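Visit to the Stemus open day, September 6, 2018

We run a small guest house company with 50 rooms, and since May we have been planning what to do about the linen work. For this reason I went to the open day at Stemus. I wrote down my notes mainly for our own budget, but maybe they are useful for other small owners too.

The first hour was a presentation of the Ralitz, a machine that carries bins between floors. It is already on sale and the price list was on every chair. For us it is too wide for the old elevator, so I did not ask for an offer.

The part I came for was handling of soft things, in the room with the sofa and gray carpet. I stayed there longer than I planned.
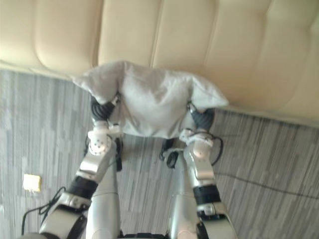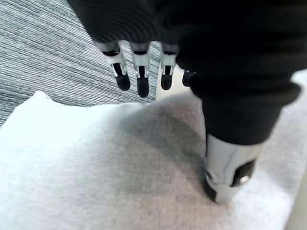
What I wanted to know was the cost of the hands. The arms are quoted with a warranty of 5 years, but the hands are a separate line in the offer, and the fingertips are again a separate line, under consumables. One spare set of fingertips from Jellix is $2,571 and the delivery time is 9 weeks. This means you must order the spare set together with the machine, or you risk to stand still for two months. I had not put any money for this in my first plan.

I asked also about leasing. Stemus does not lease directly, it goes through Ikonen, and they want to see the building before they give a monthly price. The visit is free of charge. Training for two employees is included, travel is not.

Other points I noted: the electrician should check the outlets before delivery, the service contract must be renewed each year, and software updates are paid separately after the first year. I did not get a clear answer about insurance and will write them an e-mail.

For our budget I will now make two versions, one with purchase and one with leasing, both with spare fingertips inside. Coffee was good, parking is difficult, better take the bus.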